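Skamard Kitchen Helper: Set-Up Guide
Section 3. First chore: clearing food off the counter
3 min read

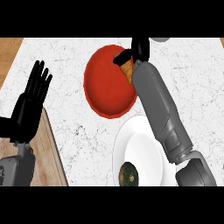 Trustik wrote in after the last version to ask why we still call this a helper when he can clear a counter himself in less time than it takes to boot the thing. Fair point. It's slow. Can it do chores yet? Some. Picking up one bread roll and setting it in a bowl, yes, most days. A whole messy kitchen, no.

Start in the simulator. Always. Real counter comes later, see Section 4.

1. Load the Bloxham kitchen. Wait for the green light on the panel.

2. Pick one item and one target. Roll to bowl is a good first run. Leave the other stuff where it is, the planner needs the practice.

3. Set grip force to Low. Bread and pastry crush easy. Fruit can take Medium.

4. Run at half speed. Full speed is locked untill you log 460 clean runs.

5. Watch the release. Item should be over the bowl and low before the fingers open. If it drops from too high, press Hold and go back to step 2.

6. Save the run. Name it something you'll recognize.

NOTE: Left and right hands are set up separately. Changing grip on one does not change the other. People miss this alot.

NOTE: Bowls with thin rims give the most trouble. If the gripper bumps the rim 2 times in a row, raise the approach height one notch.

CAUTION: Passing in the simulator doesn't mean it'll pass on your counter. Gorcombe test kitchen did 1285 sim runs and still lost a plate on day one.

CAUTION: No knives, no hot pans, no glass. Not supported in this version. Keep kids and pets out of reach of both arms.

7. Done with rolls? Try something round next. Round things roll away, expect misses. Cutting, wiping and stacking are not in this release.

Comments (3) | Shares (2)
Updated August 19, 2021
Contact Support | © 2021 Skamard | Back to top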